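Arm droops a little every time it stops over the table. Motor, gearbox or me?

Posted by Narno, July 26, 2018

I've been building up an arm setup in the spare room since February. The table is a butcher-block top I already owned, and the job is simple: go to a spot above the table, stop, go down, pick up a small thing, put it in the orange bowl.

The going and the stopping are fine. The trouble is after the stop. With the arm stretched out, the gripper sinks while it waits, and then the pick comes in low. Close to the base it behaves like a perfect gentleman.

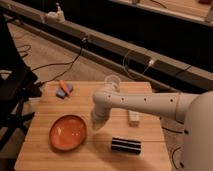
I've tried waiting 1000 ms before the descent, which gives it more time to sink. I've also raised the holding gain from 21 to 83, at which point the whole arm began to hum — my wife asked if the fridge was dying. I put it back. Before I take the shoulder apart on a carpet that eats screws, is there something dumber I should check?

Brutar

Yes, the payload setting. If the controller thinks the wrist is bare, it holds up a bare wrist and leaves your gripper to fend for itself. Mine was set to zero for most of a winter. I weighed the gripper on the kitchen scale (265 grams with the bracket), typed that in, and most of the droop went away. Enter the center of mass too, even if you have to guess it by balancing the thing on a pencil.

Then check the mounting. Clamp a ruler upright next to the base, stretch the arm out, and watch whether the base tips against it. If it does, no number you type will help. Leave the gain at 21 for now. Humming is the arm's way of asking you to stop.

Grekine

could be the table. wood moves

Jayawardena

The table might be off, but it won't sink and recover in the time it takes to stop an arm. I'd do what Brutar says, then run the same reach with the gripper removed. If it still sags, look at the shoulder brake and the belt, in that order, and put a bedsheet down first for the screws.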